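Lescombe Guest House - Bedding and Rooms: Your Questions

Last updated 09/10/2019

We get asked about the beds more than anything else, breakfast included. Most of these answers come from years of buying things that didn't live up to the packet, so expect some grumbling.

What's on the bed when I arrive?

A fitted sheet, a flat sheet, a bedspread, a quilt and pillows. Most rooms also have a fleece blanket. We don't do decorative cushions. Guests put them on the floor, then trip over them.

Do you have a thread count?

We have several, and we don't believe any of them. We once bought a set from Prilard sold as 1000-something and it went bobbly before the end of August. The plain cotton we replaced it with makes no claims and has been washed every week without complaint. If you want a figure to compare us with a hotel, we can't help you.

Why fleece? Isn't wool better?

Wool is lovely until somebody puts it through a hot wash. We lost two good ones that way and they'd now fit a cat. Fleece dries overnight on a rack, costs little to replace and doesn't itch. It does pick up hair and crackle in dry weather, and we won't pretend it doesn't. Ask before you come if you'd prefer cotton.

Are your blankets "cooling", "weighted" or "temperature regulating"?

No. We've been sent samples of all three. The cooling one was cool for as long as it takes to lie down on it. If you're hot, take the quilt off and open the window.

Is the quilt clean or just the cover?

Quilts are washed whole, as they don't have separate covers. That's one reason we stick with thin ones that fit in our machine. Bedspreads are washed too. Plenty of places shake theirs out and put them back, and you're entitled to ask anywhere you stay.

Why don't the colours match?

They did once. Then the shop in Mirnitz stopped selling the pattern, and the replacements came in a shade described as "identical", which it wasn't. We now buy what's well made and let the colours sort themselves out. A few guests have called it charming. One called it a jumble sale. Both slept well, as far as we know.

What temperature do you wash at?

Sheets and pillowcases at 60. Blankets and bedspreads cooler, or the prints fade. We don't use fabric softener, which coats fleece and makes towels useless. We also don't use scented beads, linen mist or anything else that smells of "fresh meadow".

Will the sun fade the bedspreads?

Yes, slowly. Anything sold as fade-proof should be read as fades a bit later. We turn the bedspreads end to end when we remember and draw the curtains in empty rooms in August. Otherwise we'd sooner have the light.

How warm are the rooms at night?

The heating is set to 18 in the evening and drops to 17 overnight. The house was built in 1828 and has its own views on the matter - the back rooms run colder whatever the dial says. Spare blankets are in the landing cupboard. Take one, you don't need to ask.

What about the mattresses?

Medium firm, pocket sprung. The maker says 4000 springs in the larger beds. We haven't cut one open to check, and we're not sure we'd notice if half were missing. Lie on it for ten minutes and if it's wrong for you, tell us before bedtime and we'll swap you to another room if there's one free.

I have allergies. Are you "hypoallergenic"?

It's printed on our pillow bags and we don't know what it's supposed to promise. There are no feathers in the house, and pets stay out of the bedrooms. If your allergies are serious, bring your own pillow. We won't be offended.

Do you change the bed every day?

No, and we don't dress that up as saving the planet. Sheets are changed after three nights, or sooner if you leave a note on the pillow. We'll straighten the bed each morning unless the door sign says otherwise.

Can I buy one of the bedspreads?

People do ask. The floral ones came from Cheng, the household shop by the bus station, and they sometimes have similar. Check the seams at the corners before you pay, whatever the label says about strength.

Can I see a bed before I book?

You can. The pictures on booking sites tend to show beds ironed flat and lit like a jewellery counter, so we'd take those with a pinch of salt, ours included.

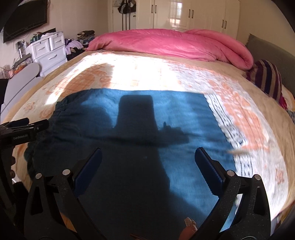
Teal fleece over a floral bedspread, with the pink quilt at the head of the bed.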